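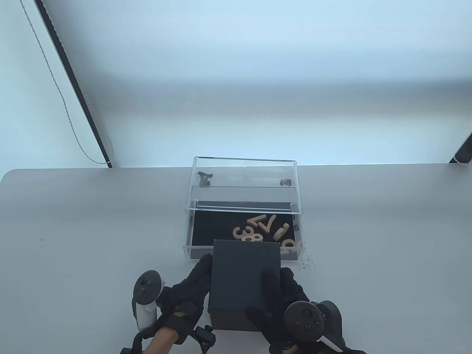
Wooden letters, and where to keep them

I have written on this blog two times before about my wooden letters, and both times I promised to show how I store them when I have found a good way. It took me until July. I think now I have a way that I can recommend, with some small complaints at the end.

For new readers: I make name signs for children's rooms and numbers for doors, mostly for friends and for people who know my friends. It is a hobby and I would not call it a business, even if I write down every cent. The letters I buy already cut. I do not have a saw at home and my neighbors below would not like it if I had one. I sand the edges a little, I lay out the word, I glue, and then I oil the sign or I leave it plain.

My first set came from Paner. There were 300 pieces in one paper bag, all letters and numbers mixed together. The price was good but the mixing made me crazy. If you need one letter E, you must put your hand in the bag and take out everything which is not E. I tried to work directly from the bag for a whole winter. After this I bought a set of 390 pieces from Trindorden, where the letters come in small packets by the alphabet. This is much nicer. But when you have opened the packets you have again the same problem, only later.

What I tried first was jars. I had many jars from jam and I put the vowels in one, the common consonants in the second, and so on. Jars are good for looking at, and bad for taking things out. My fingers do not go to the bottom, so I pour, and when I pour, the thin pieces fall on the floor. The letter I is the worst, it rolls under the heater. I also tried an egg carton, which is fine for one word but not for the whole alphabet, and it cannot be washed.

Then Elsa Torvik, who reads this blog and sometimes corrects my English (thank you, Elsa!), wrote to me that she keeps her beads in clear acrylic boxes with a divider inside. I ordered one from Vlček. The wall between the compartments is also transparent, so you can see through everything. In the front compartment I keep the pieces for the sign I make at the moment. Behind the divider go the small things which are not wood and which I would otherwise lose.

The base in the front part is black and has a texture. I did not think this would be important, but it is the thing I like best. My letters are light tan and not painted, and on a white base I had to search for them with my nose almost in the box. On black I see each one immediately, also the curved ones that like to stand up on their edge. The texture keeps them from sliding when I push the box to the side for my coffee.

A few things I have learned, maybe they help somebody:

Do not fill the box. Six or eight pieces in the front is comfortable. With more they lie on top of each other, and then you have made a transparent paper bag.

Look carefully at the shapes before the glue. A 3 from one maker and a 3 from another maker are not the same 3. The Paner one has a flat top and the Trindorden one is round, and on a door they look like they had an argument. A V can also help you if you miss a letter A and your style is modern, you only turn it. I did this one time for a boy called Aaron and his mother was happy with it.

Sand in another place. I still forget this, and so I have often small crumbs on the table next to the box. I wipe with a damp cloth, and for the corners inside I use an old soft brush. Please do not use glass cleaner on acrylic, I have read it can make it cloudy - I did not want to test it with my own box.

Put the box near the window if you can. My table is light gray and the wall is white, so in the morning there is a very even light, and I can check the color of the wood without a lamp. Two pieces from the same packet can be different in color and you only see it in daylight.

Now the complaints. The box has no lid, so there comes dust. Also the rim collects fingerprints, and I am a person who sees fingerprints.

The big door number I told about last time, 3,409 for a house with a very long street, is finished and glued. The owner wanted the comma also, as a joke, and I had to cut it from a broken letter with a knife. For the oil I took Fostodus in the natural tone, one thin layer, and I let it lie until the next evening. I will write about oils another time, because I have two more cans to try and my sister has asked for a sign with eleven letters.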